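Randomising the counter, part three: what the wrist offset did

The last two posts dealt with rendering variation and with the object library. This one is about a narrower question that I had been putting off, namely how much of our placement failure comes from the policy not knowing where the gripper is, as opposed to not knowing where the cup is.

Some background for anyone starting from here. The policy is a fairly ordinary image-conditioned one. It takes one fixed view and the joint angles, and it predicts a short chunk of target poses for the end effector plus an open or close command. Training data comes from scripted demonstrations in the Plenow kitchen scenes. The scripts know the true state of everything, so the demonstrations are clean. They are too clean, and I have complained about that before. A policy trained on them only ever sees the arm going exactly where it was told to go.

The usual cure is to add noise to the actions while recording, and let the script correct itself. We did that early on and it helped. The trouble is that independent noise on each step averages out over a chunk. The real arm in the Sârbu lab does not make errors like that. It has a small, constant offset between the commanded and achieved pose of the fingers, and it keeps the same offset for the whole episode. Remount the gripper and you get a different constant.

So the change is simple. At the start of each episode, draw one offset in the tool frame, translation and rotation, and hold it until the end. The script plans against the true pose and so corrects for the offset; the policy is given joint angles that do not include it. The only way for the policy to recover the difference is to look at the fingers in the image. I'll call this the held offset, and the older scheme per-step noise.

I generated 3,000 demonstrations with each scheme, using the same seeds for object placement, and trained the same network on both. Evaluation was on 462 starting layouts kept out of training. Each layout was run with no offset and then again with a held offset drawn from the same distribution as in training.

With no offset the two policies are hard to tell apart. The held-offset one is slightly slower on the approach, and I would not claim anything beyond that. With the offset switched on, the per-step policy loses 17 points of success on cup placement and the held-offset policy loses very little. Most of the lost episodes are grasps on the rim where one finger comes down on the wall of the cup instead of straddling it. The rest are early releases, where the gripper opens with the base still above the surface and the cup tips over.
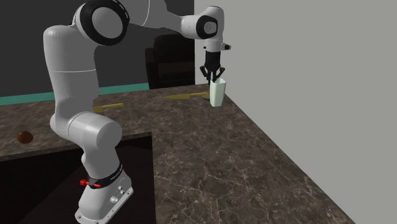

The early releases interested me more than the bad grasps. The policy appears to open the gripper on the strength of the joint angles alone. I checked by masking the lower half of the input image during the last chunk before release. The per-step policy barely changed its timing. The held-offset policy became erratic and often failed to release at all, so it had at least learnt to want the pixels.

There is a cost. The held-offset policy needs the fingers to be visible, and in layouts where the forearm hides them it does worse than the old one. I went back through the failures by hand and found 16 of this kind, nearly all of them with the target on the far side of the arm. A second view would presumably fix it, though I would like to see how far a single view goes before doubling the input size.

Two smaller notes. Rotation matters more than translation for rim grasps, and a policy trained on translation offsets only was scarcely better than the baseline. Also, the Nalletti contact settings I was using let the fingers sink slightly into thin walls, which hides marginal grasps. Stiffening the contact made both policies look worse and the gap between them wider. All the numbers in this post are from the stiffer setting.

I have not run any of this on the real arm yet. The Kirnuva export script still drops the tool frame when it writes out the calibration — my fault, from a tidy-up in July — and until that is mended the offset we would measure on hardware means nothing. The configs for both data sets are in the repository under the same names as in this post, with the seeds listed in a separate file.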